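Projects > Student reports > Robot software > Two-arm sweeping planner

3 comments 14 shares

Fadside: a task planner for two-arm sweeping
Gaurav Srivastava and Amancay Yáñez
Supervisor: Shakuntala Tripathi
26 October 2022

1. Purpose

The project set out to write the planning layer for a table-clearing task in which one arm holds a dustpan and the other works a hand brush. The low-level joint control already existed in the lab's Podau library and was not changed. Our work covers grasp selection, the order of steps, and the timing between the two arms. Perception of the debris was written by Narendra Joshi for an earlier project and is used here with small changes to its output format.

2. Structure of the software

Fadside runs as three processes. The first reads the head camera and publishes a list of object poses in the table frame. The second holds the task graph, which has 11 nodes, from "find tools" to "release tools". The third turns each node into a pair of arm trajectories and passes them to Podau.

Every node has an entry test and an exit test. The entry test for "lower pan", for instance, requires that the left gripper width lies between two limits and that the estimated handle pose is no older than 60 ms. If a test fails the graph steps back one node. We first allowed it to jump to any earlier node, but this led to loops that were hard to trace in the logs.

3. Grasping the tools

Both handles lie close to the table when the tools are set down, so the fingers have little clearance. The planner samples grasps along the handle axis and removes those where the finger model meets the table plane. The remaining grasps are scored on wrist angle and distance from the nearest joint limit.

For the pan the best score is nearly always near the tip of the handle. This leaves the scoop a long way from the gripper, and a small error in wrist pitch becomes a large error at the front lip. Ravindra Garg suggested a separate pitch offset for the pan, stored in the tool file, and this replaced our first correction, which had been applied to the whole arm.

4. Timing between the arms

The arms share a clock but plan separately. A stroke is divided into approach, contact and lift, and the pan arm must report "still" before contact begins. With both arms moving freely the brush reached the lip early in 14 of 42 trials. With the "still" signal in place this fell to two in 42. Both remaining cases came from a late message – the log shows the signal arriving after the stroke had timed out and restarted.

5. Known faults

The debris list merges pieces that touch. This does little harm during sweeping but makes the exit test for "table clear" unreliable. Cables are not in the collision model. The stroke length is fixed in the tool file and should depend on the distance between debris and pan.

6. Further work

The next step is to replace the fixed stroke with one computed from the debris list. A branch was started in August and runs in simulation only. The tipping motion over the bin is also still a recorded path, and it fails if the bin has been moved since recording. Bin pose is already published by the first process, so the change is confined to the third. 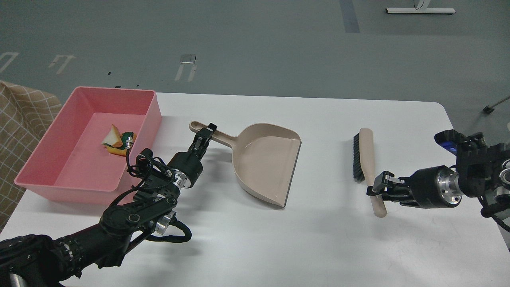 The recorded path is kept in the same tool file as the pitch offset, and both should move to a separate settings file before anyone else uses the code. Version 2 of the file format is described in the repository notes.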